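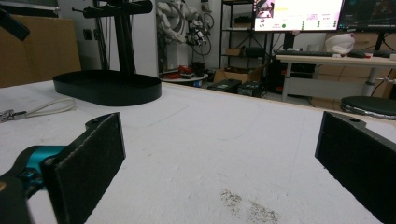

Scuffs and gray marks on a white table or desk come in two kinds, and it saves a lot of rubbing to know which kind you have before you start. Some marks sit on top of the surface. They were left by something softer than the table, such as a shoe sole, a rubber foot or a pencil. The other kind are scratches, where the surface itself has been cut. A well-used white top usually ends up with both, faint scratches and light gray smudges mixed together, and from a normal sitting position they look much the same. To tell them apart, drag a fingernail across the mark. If the nail catches, it is a scratch and cleaning will only make it less dark. If the nail slides over, it will probably come off.

What you need

A bowl of warm water
Dish soap
Two microfiber cloths
Baking soda
A white melamine sponge
Rubbing alcohol, for ink only
A desk lamp or flashlight

Step 1. Clear the table and wipe off the dust

Take everything off, including the things that live at the back. Wipe with a barely damp cloth. Grit left on the surface gets pushed around in the later steps and makes new scratches.

Step 2. Wash with soap

Put a small squirt of dish soap in the warm water, wring the cloth out well and go over the whole top. Work from the back edge toward you. Rinse the cloth and go over it again with plain water, then dry it. Do not let water stand along the edges or near any seam. On cheaper tops the board underneath swells and it does not go back down.

A lot of gray comes off at this stage. Set the lamp low at one side and look across the table to find what is left.

Step 3. Baking soda on the stubborn marks

Mix baking soda with a little water until it holds together like toothpaste. Put it on the mark, leave it for 2 minutes, and rub in small circles with a damp cloth. Wipe it away and check. I do this at most twice on the same mark before moving on to the sponge.
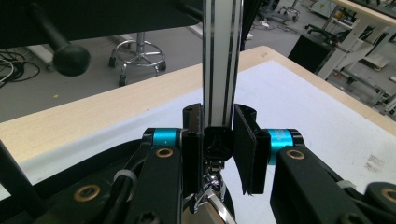 Step 4. The melamine sponge

These sponges work like very fine sandpaper, so treat them that way. Wet the sponge, squeeze it out, and use light pressure. On a matte top it is fine to be a bit more generous. On a glossy top, try it first somewhere hidden – the underside of the front edge is good – and stop if the shine goes dull. Real sandpaper is a bad idea on any coated top. My neighbor Efe Ibrahim tried 400 grit on his white kitchen table and took the shine off a patch the size of a dinner plate. He went up to 1000 to fix it and the patch is still there.

Step 5. Ink and marker

Put a little rubbing alcohol on a clean cloth and dab. Rubbing spreads the ink. Turn the cloth to a clean spot each time. Open a window and keep it away from flames. Skip this step on painted or lacquered tables, where alcohol can soften the finish.

What to do about the scratches

Shallow scratches look dark mostly from the dirt in them. A soft toothbrush with soapy water, brushed along the scratch, lightens them a good deal. For deeper ones you can buy a white filler stick at a hardware store. Get the closest white you can, and take a photo of the table with you – there are more whites than you would think. Press it in, level it with an old plastic card and buff with a dry cloth.

If the top is worn all over, leave it alone or put a desk mat on it.

Keeping it clean

Stick felt pads under anything with rubber feet. Wipe the top with a damp cloth every Saturday, or whatever day you do the rest of the room. Spray polish is not needed on a coated top and leaves a film that holds dust.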